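夹爪与腕部相机对比试用：常见问题

本页由Talport应用测试组整理，内容来自各门店、集成商和培训班学员发来的邮件。涉及的设备是Preslow连杆式夹爪、Gökçe平行夹爪，以及配套的Budari控制器。最近一次更新为7月7日。页面维护：Omid Ghorbani。

一、关于这次对比

你们到底在比什么？

比两种夹爪夹烘焙食品的表现。Preslow是连杆驱动，两根手指合拢时走弧线；Gökçe是导轨驱动，手指始终平行移动。两者装在同一台机械臂上，用同一套Budari控制器，走同一份取放程序。只有指尖姿态、开合行程和力的设定按夹爪各自调整。

另外还比了两种相机布置：只用腕部相机，以及腕部相机加固定相机。这一部分的结论比较零散，放在第四节。

为什么选牛角面包？

来信问得最多的就是酥皮类。吐司和圆面包用大多数夹爪都能应付，牛角面包有弧度，两头细中间粗，表面一层层隆起，夹得稍重就会留下压痕，夹得稍轻又容易绕着接触点转。我们在5月先用圆面包跑过一轮，两种夹爪几乎看不出差别，那批结果没有什么参考价值，后来就换成了牛角面包。

两种夹爪各做了多少次抓取？

合计232次，其中Gökçe占107次，其余都是Preslow。次数没有做到相等，原因是Gökçe在后半程更换过一次指尖，更换后的前一段用于重新标定，没有计入。做比较时我们看的是各类结果所占的比例，不直接比次数。

怎样算一次成功？

面包离开台面，保持在手指之间直到移动结束，放下后没有翻滚出目标区域，且表面没有新的破口。四条都满足才记成功。压痕单独登记，不影响成功与否，因为不同客户对压痕的容忍度相差很大。做三明治的客户基本不在意，橱窗陈列的客户会退货。

二、夹爪和指尖

竖着夹和横着夹，哪种更稳？

对Preslow来说，竖着夹更稳。让面包长轴与手指方向一致，两侧接触面落在靠下较宽的一段，移动过程中摆动小。横着夹时，面包两端悬在外面，机械臂加减速时容易下垂，遇到弧度大的面包还会自己转过去。

横着夹也有好处：放下时姿态低，适合浅盘。如果盘沿低、间距宽，可以考虑横夹。我们的程序默认竖夹，放下之前再由腕部转平。
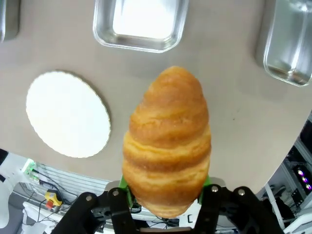 转平这一步要放慢。早先的程序在转腕的同时就开始下降，两个动作叠在一起，面包常常在接近盘底时滑出去一点，位置就偏了。改成先转完再下降以后，单次时间变长，但放置位置整齐得多。赶节拍的客户可以试着让两个动作部分重叠，重叠多少需要现场调。

连杆式夹爪合拢时会走弧线，会不会把面包顶起来？

会，幅度取决于面包的粗细。手指越接近完全合拢，指尖高度变化越明显。夹细的一端时要注意，夹中段基本没有影响。Budari里有高度补偿选项，打开后机械臂会随夹爪开度微调高度。我们测试时一直开着。

如果你的控制器没有这个功能，可以把抓取点设得略低，再把接近速度调慢，多数情况下够用。需要提醒的是，略低不等于贴着台面。指尖蹭到台面以后，夹爪会把台面的反力当成夹持力，提前停止合拢，表现出来就是"夹住了但一提就掉"。

指面上的软垫有什么作用？可以拆掉吗？

软垫用来分散压力，也给面包表面的起伏留一点余量。可以拆，我们也拆过，结果是压痕变多，滑落没有明显增加。软垫最大的麻烦在清洁：酥皮的碎屑和油会积在垫子表面，积到一定程度摩擦就变了，同样的力设定会出现不同的结果。

测试时的做法是每换一批面包就擦一次，发现边缘翘起就整片换掉。不要只补胶，补过胶的垫子厚薄不匀，两侧受力会偏。

你们用的软垫能直接接触食品吗？

这次对比用的软垫只供测试，测试过的面包一律不食用。正式上线请向供应商索取你所在地区适用的食品接触材料证明，夹爪上的润滑脂、紧固件和线缆外皮也要一并问清楚。我们不代为出具任何证明。

手指螺栓多久检查一次？

每次开机前看一眼，每周用扭矩扳手复一次。连杆式夹爪的铰点比导轨式多，松动的早期表现是两指合拢后不在正中。可以在两指间夹一张硬纸片，看纸片是不是朝一侧歪。

三、盘子、台面和摆放

台面上怎么布置？

一条长台，沿长边摆4只不锈钢矩形盘，盘与盘之间留出手指张开的余量。面包从白色圆形垫盘上取，放进指定的那只盘。这是参照门店补货的流程简化来的，门店里盘子更多，间距更小，难度也更高。

盘子要不要用夹具固定？

我们没有固定，刻意保留了一点角度误差。门店员工摆盘不会每次都对齐，如果程序只能应付摆正的盘子，上线以后会天天报错。初次调试时可以先贴定位条，等取放程序稳定了再撤掉。

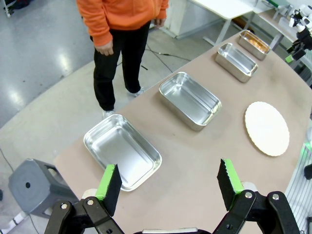 腕部相机视角：两指张开，前方长台上沿台面排开的不锈钢盘。

不锈钢盘反光，识别得了吗？

识别得了，但要多花工夫。盘底会映出顶灯，也会映出经过的人和衣服的颜色。仅靠颜色分割的做法在这里不可靠，映进去的一块橙色就可能被当成面包。我们后来改为先找盘沿，再在盘沿范围内判断有没有东西。盘沿的卷边在各种光照下都比较容易提取。

有客户问能不能换成哑光盘。可以，识别会轻松不少。只是多数门店已经有一批不锈钢盘，不愿意为此更换，所以测试还是以不锈钢盘为准。

指尖碰到盘沿怎么办？

轻碰可以接受，程序里设了接触阈值，超过就停下并抬起。比较容易出问题的是连杆外侧：指尖进了盘子，上面的连杆却还在盘沿外面，张开时往外一撑，就把旁边的盘子推走了。处理办法有两个，一是放下时只张开到面包能脱离的宽度，不要全开；二是把盘子间距加大。第一个办法不用动现场，建议先试。

Gökçe在这方面占便宜，手指外侧是直的，张开多少就占多少地方，计算干涉简单。Preslow的连杆外扩需要单独建模，供应商给的碰撞模型偏保守，直接用会有不少本来可行的姿态被判为不可达。

面包摆放方向需要统一吗？

不需要。操作人员随手放，方向由相机判断。统一方向会让成绩好看，对现场没有帮助。有一种情况例外：面包紧贴垫盘边缘，手指下不去。我们的程序遇到这种情况会提示重新摆放，不会尝试推动面包。推动的方法试过，酥皮掉得太多，放弃了。
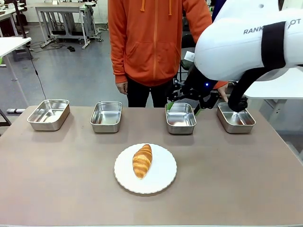 固定相机视角：前方白盘上斜放着牛角形面包，后排是空的不锈钢盘，夹爪在右侧。

四、相机

只用腕部相机够不够？

取面包够用，放面包不太够。取的时候两指之间没有东西，视野里只有指尖和台面。夹起来以后面包就挡在视野中间，越靠近目标盘，能看见的盘子越少。这时候程序只能依赖夹取之前记下的盘子位置，如果中途有人挪过盘子，它不知道。

加一台固定相机以后，盘子位置由固定相机持续更新，腕部相机专门负责抓取点。代价是多一次标定，也多一处可能被碰歪的地方。

固定相机装在哪里好？

装在台子侧面或上方都可以，关键是夹爪停在任意一只盘子上方时，不能把其他盘子全挡住。机械臂本体比较宽，从正上方往下看，被挡的面积往往比预想的大。建议先把机械臂开到最常用的几个姿态，手持相机比画一遍，再决定支架打在哪里。

广角镜头的畸变影响大吗？

画面边缘影响大，中央影响小。直的台沿在边缘会变弯，没有做过畸变校正就拿边缘的像素去算位置，误差会很可观。我们的程序把目标移到画面中部再做最终定位，多走一小步，比硬算边缘可靠。

标定多久做一次？

腕部相机在拆装夹爪之后必须做。固定相机每天开工前用标定板核对一下，偏差超限再重新标定。Budari会保存上一次的标定结果并给出差值，差值突然变大时，先查支架有没有松，不要急着覆盖旧数据。

灯光需要专门布置吗？

我们用的是房间的普通照明，没有加光源。目的和不固定盘子一样，想看看在一般条件下能做到什么程度。如果现场靠窗，请至少在上午和傍晚各测一遍，并且锁定相机曝光。自动曝光遇到白盘和不锈钢盘同时入镜时会来回跳。

五、控制器和程序

Budari控制器可以同时接2种夹爪吗？

可以同时登记，不能同时启用。换夹爪时需要停机、断开、装上另一只，再在界面里切换配置。切换以后力的上限会恢复为出厂值，这一点很多人忽略，结果第一次夹取就把面包捏扁。请把切换后核对力上限写进操作单。

能不能用我自己的控制器？

能，前提是支持位置模式和力限制。我们提供的参数表按Budari的单位书写，换算时注意它的力是百分比，对应的满量程在夹爪铭牌上。

操作人员能站在台子旁边吗？

取决于你的风险评估。测试时机械臂运行在降速模式，急停按钮放在操作人员够得着的位置。台子对面站人时，面包的放置路径不应越过台沿。线缆沿墙或走线槽布置，暂时做不到的，至少不要横在人来回走动的路线上。

程序和原始记录可以索取吗？

程序可以，来信说明使用的机械臂型号即可。原始记录里有部分客户提供的配方和面包尺寸，不对外提供，汇总表可以给。

六、结果

结论是哪种夹爪更好？

没有统一答案。按我们的登记，Preslow的压痕比例较低，对粗细变化的适应也好一些。Gökçe放置位置更准，盘间干涉更少，清洁省时间。盘子摆得密、节拍紧的现场，我们倾向推荐Gökçe；产品要进橱窗、外观要求高的，倾向推荐Preslow。

失败主要出在哪里？

两种夹爪各不相同。Preslow多数失败发生在放置阶段，连杆碰盘沿，或者张开时面包粘在一侧软垫上被带走。Gökçe多数失败发生在提起阶段，面包绕着接触点转动，然后滑脱。换过指尖以后Gökçe的滑脱有所减少，但前后面包不是同一批，我们不敢把功劳都算在指尖上。

真空吸盘为什么没有列入？

酥皮表面不平，又容易掉屑，吸盘的漏气和堵塞问题另有一套测法，不适合放进同一张表。手上有一份早期记录，只做了很少几次，整理好以前不打算发布。

下一轮测什么？

目前定下来的是巧克力馅和杏仁片两种表面，盘子换成门店实际使用的间距。杏仁片会掉，掉下来的碎片对软垫的影响需要另外登记，表格还在改。

想送自己的产品来测，怎么联系？

写信给应用测试组，注明产品名称、尺寸范围、常温还是冷藏，以及你最在意的指标。样品请与日常出品一致，不要挑选。收到后会先回复能否安排，再谈时间。寄送冷藏样品前务必先确认收件时间，周转箱需要退回的请在箱外写明地址。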